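Perception and Planning Working Group
Minutes of the monthly meeting, August

Place: Fornonbridge, upstairs meeting room, with two joining by call
Started: 10.05
Chair: Onni Toivonen
Present: O. Toivonen, M. Barbosa, P. Rudell, S. Ashdown, J. Kettley (call), L. Frame (call)
Apologies: D. Oram

1. Minutes of the last meeting
Agreed with one correction. Under item 4, "camera offset" should read "tool offset". Ashdown to change the copy on the shared drive.

2. Matters arising
The old logging service has been switched off. Kettley asked whether the July logs were copied first. Rudell confirmed they were, apart from one folder that was empty to begin with.
The planner licence has been renewed for a year under the same terms.

3. Drarico release
Barbosa reported that the Drarico branch is ready to merge except for the gripper mask. The mask removes the fingers from the wrist view before the detector runs. It is still a fixed outline, drawn by hand in the lower right corner, and it was made for the old camera bracket. With the new bracket it leaves a strip of finger uncovered, and the detector sometimes reports the strip as an object.
Two ways forward were discussed. Rudell would like to render the mask from the joint positions at each step. Barbosa thought this would be too slow on the small computer and would sooner redraw the outline and store one per bracket. Agreed to redraw for this release and look at rendering afterwards.
Release to stay on schedule if the mask is done before the next meeting.

4. Detector results
Frame went through the results on the held-back set of 1340 images. 43 had a wrong or missing box. Of these, 18 were cases where two items touched and were returned as one. The rest were mostly small items at the far edge of the sheet.
Toivonen asked if the merged boxes were worse for items of similar colour. Frame said it looked that way but she had not split the figures by colour. She will do so.
Kettley said that the planner treats a merged box as one wide item and then rejects the grasp as too wide for the fingers. The arm goes back to its start position and the run is logged as "no plan", so the fault shows up under planning when it belongs to perception. Agreed to add a separate code to the log for a grasp rejected on width.

5. Ground plane and grid
Ashdown has replaced the old plane estimate with one fitted to the grid lines. The hand-drawn lines gave trouble at first. The fit now drops any line with too many breaks in it, and it carries on with what is left. Far rows are given less weight, as the squares are very shallow from the wrist camera.
Rudell asked whether a printed sheet would be simpler. Ashdown said it would, but she wants the fit to cope with uneven lines before the sheet is changed. Toivonen content to leave the sheet as it is for now.
The fit needs the sheet to lie flat. Creases shift the crossings slightly. No action beyond keeping it smooth.

6. Replay tool
The replay tool now steps backwards. It still loses its place when a run is longer than 32 minutes. Kettley has found the cause, a counter that wraps, and will fix it this month.
Frame asked for the planned path to be drawn over the wrist view as well as the side view. Put on the list, low priority.

7. Any other business
The booking page for the arm shows the wrong time for anyone joining by call. Rudell to look.
Ashdown will be away for the next meeting and will send notes on item 5.

Actions
Barbosa: redraw gripper mask, store one per bracket
Frame: split merged boxes by colour
Kettley: log code for width rejection; fix counter in replay tool
Ashdown: correct last minutes; notes on plane fit
Rudell: booking page; short note on rendered masks

Meeting closed at 11.40.

Attached to items 3 to 5

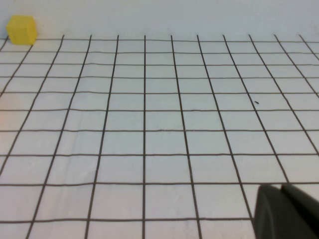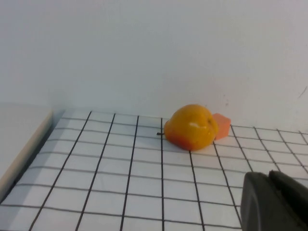
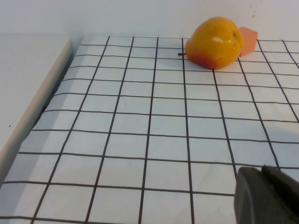

Wrist views, with the grid and part of the gripper in all three.

Question received after the meeting, from D. Oram: Will logs recorded before the width code is added need to be converted?

Reply from J. Kettley: Old logs can stay as they are. The replay tool will read them and go on showing "no plan" for those runs, and the new code will only appear in runs recorded after the change.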